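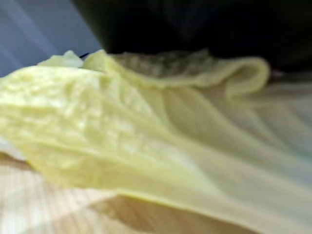
Napa cabbage leaves, close up

How to make a quick napa kimchi (no fuss version)

Updated July 1, 2024 - changed the salt, see step 2.

Got asked for this again so typing it up fast. Makes enough to fill one big jar and a bit over. Not the traditional whole-head method, this is the chopped one. Easier to salt, easier to eat.

You need
900 g napa cabbage, weighed after trimming
Sea salt, fine, no iodine
Gochugaru (Korean chilli flakes)
Garlic, ginger, spring onions
A carrot if you've got one
Fish sauce or soy
A spoon of rice flour and some water
Jar with a lid, 3000 ml is plenty

Choosing the cabbage
Heavy for its size. Tight at the base. Frilly ends should be crisp - floppy ones are fine for soup, not this. Yellow inside is good, sweeter. Small black specks on the white bit are harmless.

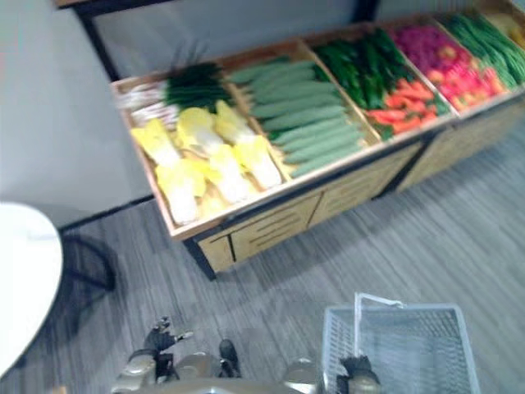 Napa cabbages on a wooden produce stand, with dividers between the veg.

Step 1. Quarter it lengthways, cut the core out, chop into bite size bits. Keep them bigger than you think, they shrink loads. Rinse, drain, don't bother drying.

Step 2. Salt. The old version of this page said a handful, which was useless, sorry. Go for 2.5% of the cabbage weight. Work it in with your hands, thick white parts first. Leave two hours, turn it over halfway. Ready when a white peice bends without snapping.

Step 3. Porridge. Rice flour in cold water, whisk, heat till it goes gluey. Cool it completly. Hot paste makes the garlic taste odd.
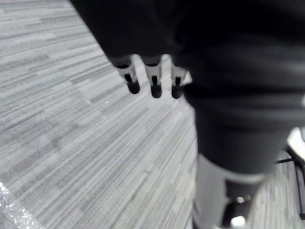 Step 4. Paste. Garlic and ginger grated or blitzed, into the cooled porridge with the chilli and fish sauce. Start with four tablespoons of chilli, you can always add. Should be thick, like jam. Taste it - bit too strong is right, the cabbage waters it down.

Step 5. Drain the cabbage, quick rinse, squeeze. Mix with the paste, spring onions and carrot. Gloves!! Then pack into the jar, pushing down so there's no air pockets. Leave a good gap at the top and don't screw the lid tight.

Step 6. Worktop for two days, on a plate. Push it down with a clean spoon once a day. Cooler kitchen, give it another day. In June mine was sour overnight. Then fridge. Good after a week, better after three.

Spills
Wipe chilli paste up straight away, it stains everything. On carpet: blot, cold water, bit of washing up liquid, blot again. Don't rub.
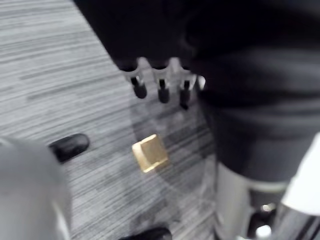
Grey streaky carpet

Problems
Too salty - add grated radish, wait a few days.
No bubbles - too cold, or just early.
Fuzzy mould - bin the lot.
Dry on top - push it down, add a splash of salted water.

Radish version next, when I get round to it.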